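Celtari live, November: ticket update. Part one of the lottery has closed. General sale opens at 10am for the 391 seats left at Kivano Hall.

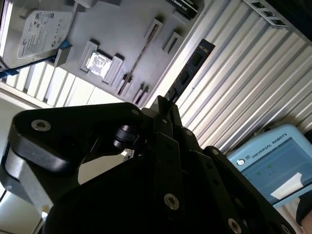 Doors are at 6pm. Bags get checked, so leave tools at home: even a hex-socket screw like the silver one on that black link needs a key, and keys will be taken.

Set list is unconfirmed — Clasero's opening theme is certain.
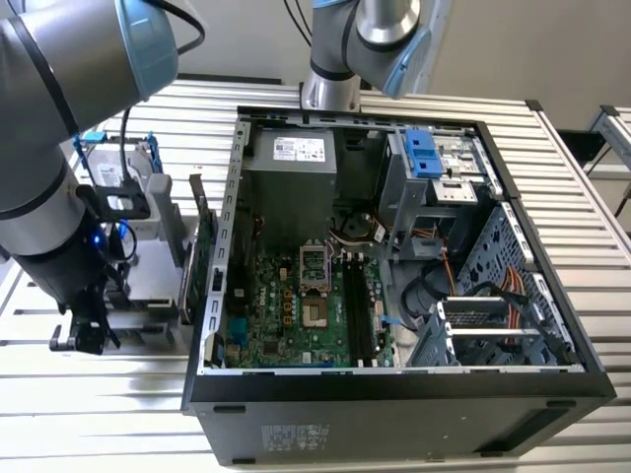
The ending theme depends on whether the second singer is free. Tagle stream costs 1,416 yen. 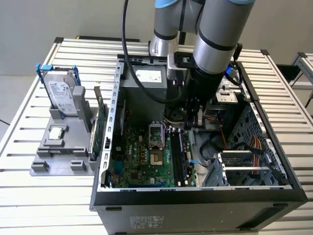 Silver arm, open tower.

Archive stays up for 20 days.
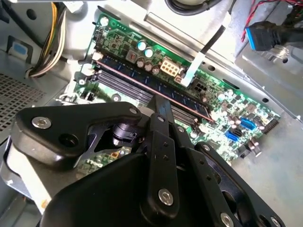 Will the stream have English subtitles?
Only for the talk section; the songs go out without them.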